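Nikico Publishes Results of Gripper Comparison on Soft Goods

VANLEY, September 2019 – Nikico today released the results of a side-by-side comparison of two robotic grippers for handling towels and other soft goods. The work was carried out at the company's Vanley test laboratory with Maltetti, a supplier of end-of-arm tooling.

The comparison set the Maltetti two-finger gripper against the Rastogi soft gripper already offered with Nikico cells. Each was fitted to the same arm, ran under the same controller and made 336 picks from an unsorted group of cloths. A pick was counted as successful when one cloth, and only one, was lifted and held for the full transfer.

"Cloth is difficult because it never presents the same shape twice," said Kamlesh Maurya, Head of Applications at Nikico. "Our customers in laundry and textile sorting asked for a fair comparison, and we have tried to give them one – including the cases where our own standard option came second."

The two-finger gripper performed better on thick terry cloth, where a raised fold gave the fingers a clear point of contact. The soft gripper was more reliable on thin fabric lying flat. Most failed picks with either tool involved two cloths lifted together.

Test Conditions

Terry towels in orange, pale yellow and light green were among the cloths used, bunched on a flat green tabletop. Cameras mounted overhead supplied images to the controller, and exposure settings were left unchanged when the grippers were exchanged. 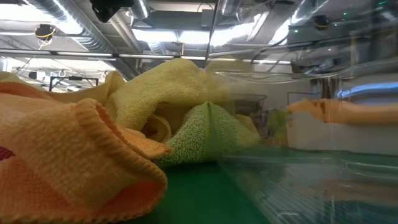 Availability

The full report, with settings for both grippers, is available on request from the Nikico applications office. A second series, covering 600 picks per gripper and a revised finger pad from Maltetti, is scheduled to begin in January.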